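Subject: Re: [slow-travel] Two nights at Hellerel, worth it or not?

Dwayne Whitlock wrote:
> Hi all, we're planning the lake loop for June, my wife and I plus her
> mother, who is fine on flat ground but not keen on stairs. Everyone
> seems to do Hellerel as a day trip out of Morkura. We were thinking of
> two nights instead. Is there enough to do? And is the boat really
> better than the bus? I keep reading opposite things.
>
> Dwayne

Hi Dwayne (and everybody, sorry I've been quiet on here!),

Yes, do the two nights. We did one night last year and I was cross with myself the whole ride back. The day trippers come off the ten o'clock boat, they all go up to the chapel, they all eat at the same two places by the pier, and by about half past four they're gone again. After that the town is lovely. People bring chairs out onto the street and the bakery puts whatever is left in a basket by the door, and you just walk along the water with a roll in your hand.

On boat vs. bus: the boat, going out. It takes longer, and the inside cabin smells of diesel, but if you get on early you can have the bench at the back on the left side, and that's the side with the cliffs. Coming home I'd take the bus. It stops right at the train station in Morkura, while the boat leaves you at the harbor with 200 yards of cobblestones and then a hill. With your mother-in-law's knees (and any kind of wheeled suitcase) I'd skip that part.

The chapel has steps, a lot of them, so send the two of you up and park her at the garden cafe at the bottom, she'll have the better time anyway. The old salt warehouse is all on one level. So is the path out to Shemweta, almost, there's one bit where it goes over a stream and you have to step up onto a plank. It's 3 miles each way and shady for most of it. There's a little swimming beach at the far end and a kiosk that was open when we were there, though I wouldn't count on it for lunch. We had packed cheese and plums and were very pleased with ourselves.

Where to stay: we were at the Druveck, up behind the post office. Plain rooms, creaky floors, very good breakfast, no elevator! Ask for the ground floor when you book, there are a couple of rooms back there that open onto the yard. I think we paid a little over 250 for the night with dinner for both of us, and dinner was that fish soup I have been trying to make at home ever since. Bring cash for the boat. They do have a card machine and it does not like foreign cards, or didn't like mine.

One more thing, the train from the city. Sit toward the front. The back cars get taken off partway and I have seen people standing on that platform looking very sad.
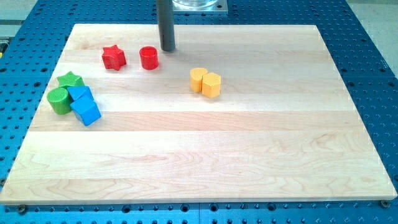 Mercy Wanyama wrote to me off-list after the last time this came up, and she said I could pass it along: the bus timetable changes at the start of June, and the last one back to Morkura goes at 5 and not at seven like the printed leaflet still says. She missed it by ten minutes and had to share a taxi with a couple from the campground. She'd also go to the salt warehouse first thing, when the light comes in through the lake doors, and she thinks the garden cafe has gone downhill. I can't agree with her on the cafe, I had a walnut cake there that I still think about, but maybe they changed cooks.

Salim, are you still on the list? You went in spring, I think, and you'd know if they finished fixing the pier. When we were there half of it was roped off and everybody had to squeeze past in single file with their bags.

Let us know what you decide, Dwayne, and if you do walk out to Shemweta, take your swimsuits.

Eulalia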